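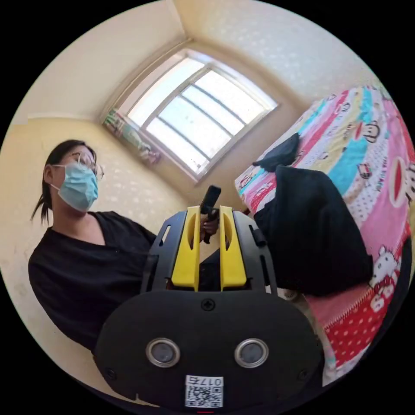
A small bedroom, one woman and a lot of stuff

Jacqueline Delorme tidies other people's bedrooms for a living, and I finally got her to sit down with me on September 2, 2019. Well, sort of sit down - she kept getting up!

"Small bedrooms are my favorite," she told me. "You can see the whole job from the doorway."

I asked where she starts. "The little things," she said. "Twigs, cables, all the bits that end up on a shelf."
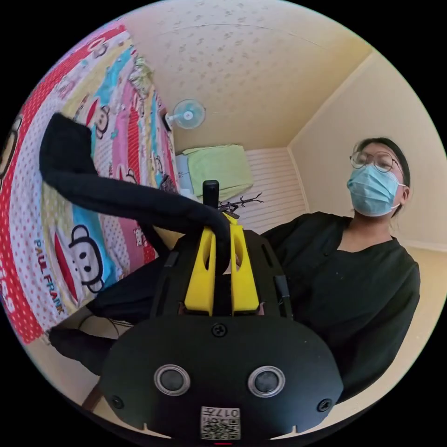 She gives herself 63 minutes a room, which sounded wild to me (my closet alone took 2 days last December). Her trick is 5 bags and no sorting twice.

And the bed? "Make it first, then use it as your table. And please, keep the fun bedding! A kid's pattern cheers up the whole job."
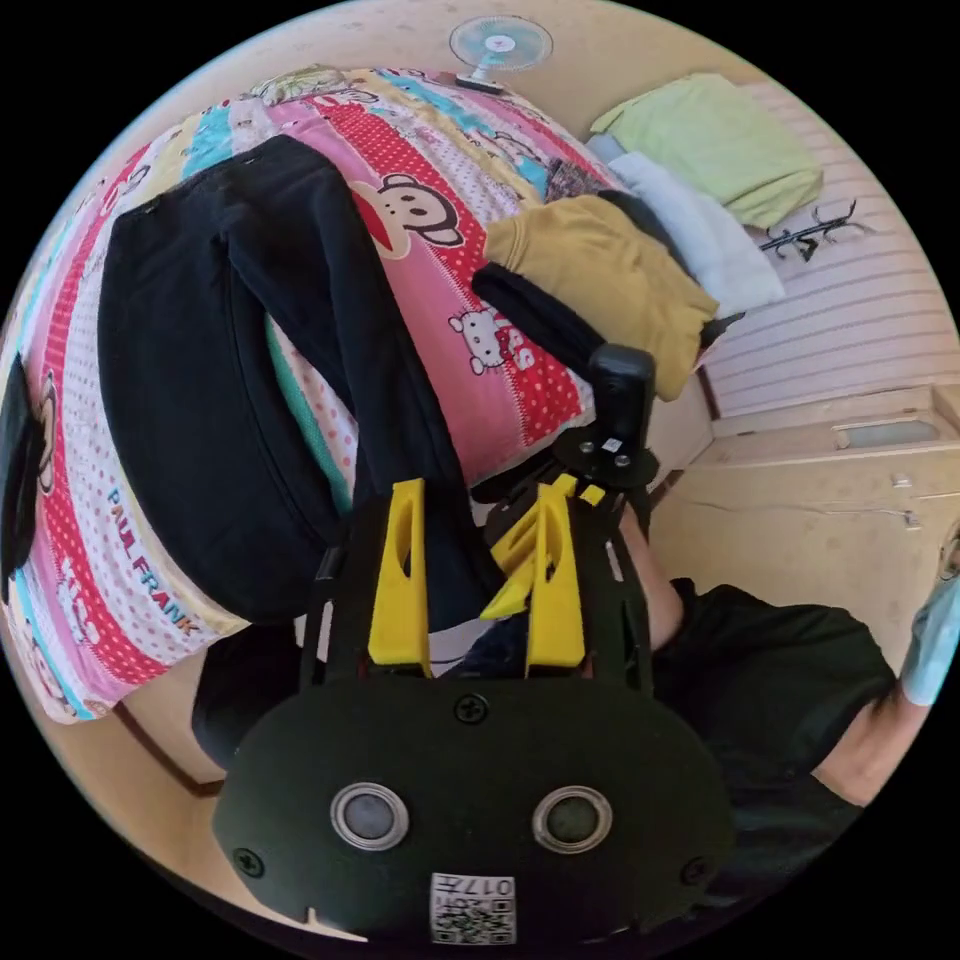
Stripes, polka dots and a cartoon monkey on the comforter.

I wondered if she ever gets tired of it. "My knees do," she laughed. "I spend half my life down by the bed."

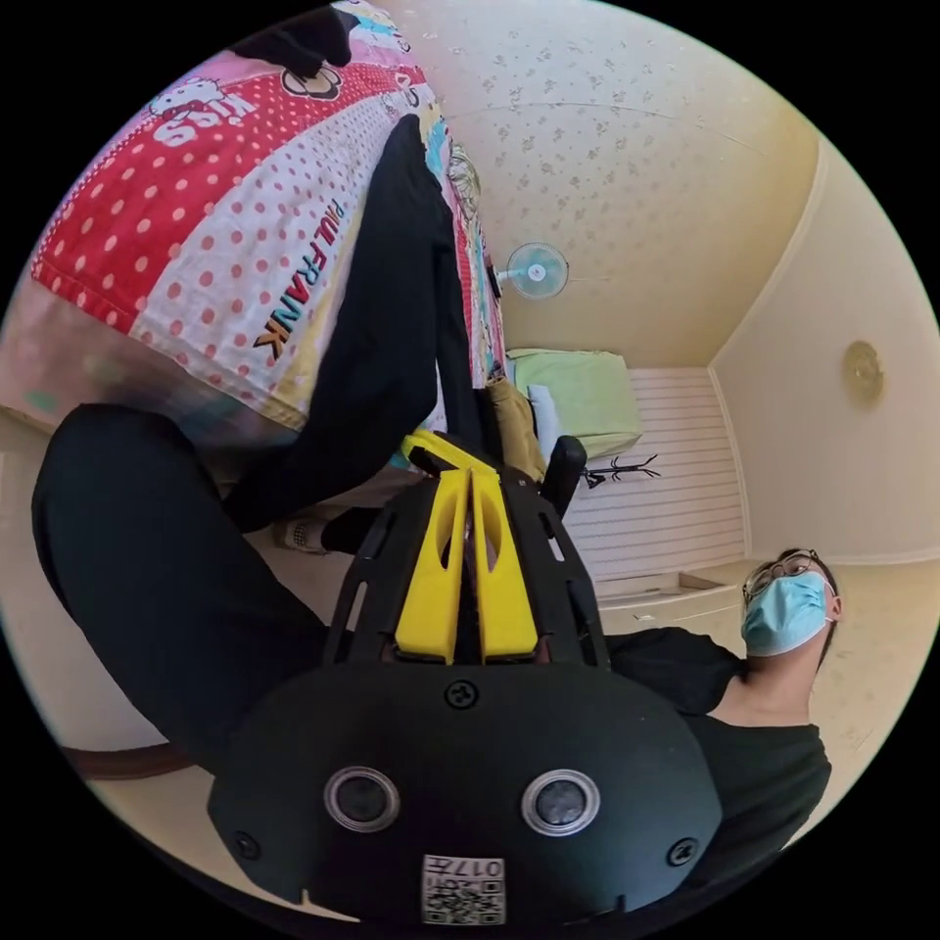

What she'd skip

Fancy boxes, mostly. "One client spent 800 dollars on them," she said. "We filled three."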